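Projects > Godoy > Notebook > Data collection

Search this notebook Search Clear

Squeeze bottle, simulated grasps, wrist view
November, written 16:40 by the Godoy desk

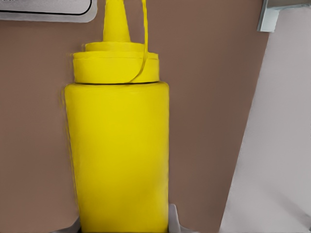 I continue from the morning list. The goal for this week is still the same: enough good grasps of the yellow bottle in simulation so that Tomatus can be trained one more time before we go to the real bench at Sitport. We have now 2931 episodes in the folder. From these, 488 are new since yesterday evening.

I changed two settings before the new batch. First, the start height of the gripper is now random in a range of 5 cm. Before it was fixed, and I think the policy learned the height by heart and did not look at the bottle. Second, I made the closing speed lower. With the old speed the bottle jumped in the physics at the first contact, and then the label said "success" when the fingers held only the edge.

The strap beside the nozzle is a question for me. In the mesh it is a thin rigid piece, so it does not bend when something touches it. On a real bottle it would move. For grasps low on the body I don't care, but for the approach from the top I do. I marked the top approaches with the tag "strap" and keep them in a separate folder until we decide. Please do not merge them.

Texture: the yellow is too clean. I ran a small test with color variation on the bottle and on the brown surface behind it, and the rendering time went up by around 9 percent. This is acceptable. I will put it on for the night run.

Problem with the Juvitholm export script: it cuts the last image of each episode if the episode ends during writing. I lost the closing moment in several files, and this is the moment we need the most. Workaround: let the simulator wait one second after the fingers are closed, then stop. It is not beautiful but it works.

To do:
- night run with color variation on, same seeds as the last batch
- look by eye at the episodes where contact force is very low
- write to Sitport and ask which bottle they really have, full or empty (our mass is a guess)
- fix the export, not only the workaround

17:25. Night run is started. The disk on the second machine is almost full, so I moved the October episodes to the shared drive. The paths in the config file are updated.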